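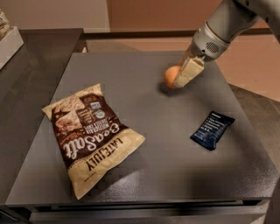 How long do the bag clips keep chips crisp once a bag is open?
Mine go five days before I notice any difference, and that's with the bag rolled down twice before the clip goes on.

Hi, I'm Akosua Abugri and I run the kitchen side of the Korletey shop. This is the page for the Karnden bag clip, which comes in a set of 28 and is the thing I get the most email about, by a mile. It started as a little extra we tossed in with the Avalow storage jars. People kept writing to ask for the clips and skipping the jars (sorry, jars!), so now it has its own page.

What you get: 28 clips in two sizes. The small ones are for spice packets, yeast, and those half-used bags of chocolate chips. The long ones are for chips, frozen peas, coffee and cereal liners. They all close the same way, a hinge at one end and a snap at the other, and you'll hear the click when it's shut.

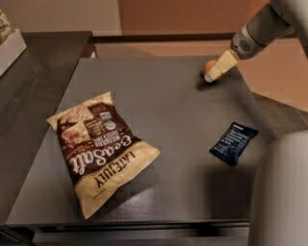
Page last changed: Nov 15, 2022

I'm a tortilla chip person, so that's what I test with. Late July sea salt are in my cart most weeks and the bag folds over nicely. Press the air out gently, roll the top down, and clip straight across the roll. If the bag is wider than the clip, fold the two corners in first so you end up with a sort of envelope flap. I did it wrong for years with clothespins and I can tell you a clothespin does nothing for the corners.

Are they good in the freezer? Yes, I keep the long ones on vegetables and bread all winter. They do get stiff when they're very cold, so let one sit on the counter for a minute if it's fighting you, and open it from the snap end. Please don't pry it with a butter knife. I've seen the results.

Washing: warm soapy water, then air dry with the hinge open. Top rack of the dishwasher is OK too, but put them in the silverware basket or they'll end up on the bottom by the heater. Ask me how I know.

What they won't do: they aren't for liquids. A bag of soup lying on its side will leak, slowly, into your vegetable drawer. For soup I'd go with the Skollport screw-top tubs, which cost more but stack really well. The clips also won't bring back chips that have already gone soft. Five minutes in a low oven will, though, and let them cool on the tray before you decide whether it worked.

Colors are white and slate for now. I had a green batch and it sold out, and I'm hoping to have more in December if the boat behaves. We've sold 3,000 sets since I put this page up, so if you wrote in to complain about the old hinge, thank you, you were right and it's been changed. Sets with the new hinge have a little raised dot on the snap end.

Shipping is flat rate in the lower 48. If a clip breaks in the first 2 years, send me a photo and your order number and I'll put a replacement in the mail, no need to send the old one back.

Goes well with: Avalow storage jars, Skollport screw-top tubs, Karnden drawer labels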